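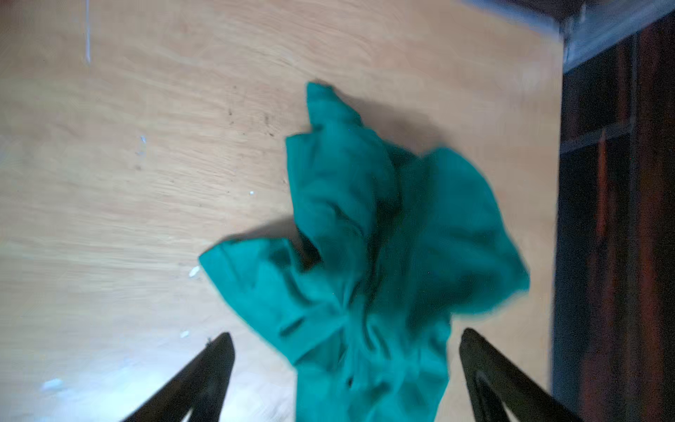
Live Music and Late Trade at Small Venues: The Plandel Case
Final report, Hospitality and Events Program
Submitted 29th December

1. Purpose

The report examines whether a regular live music program changes how long patrons stay at a small licensed restaurant. The study site was Plandel, a supper club in the Mumari district with a main dining room and a rear bar. Plandel books folk and jazz acts and charges a cover after the kitchen closes.

2. Method

Data were collected over 6 evenings in February. Arrival and departure times were taken from the door register, and spending from the venue's Povex till records. In total, 646 patrons were included. A printed questionnaire was offered at the rear bar, and 100 completed forms were returned.

3. Findings

Bar revenue after the kitchen closed came to $2,737 across the study period. Patrons seated in the dining room tended to leave during the first interval, while those at the rear bar generally remained for the second set. Questionnaire comments favoured the Mac Suibhne trio, although several respondents found the sound harsh near the stage.

4. Limitations

The door register did not record patrons who left and re-entered. Private bookings were excluded. No comparison was made with evenings without music, and the results should be read accordingly.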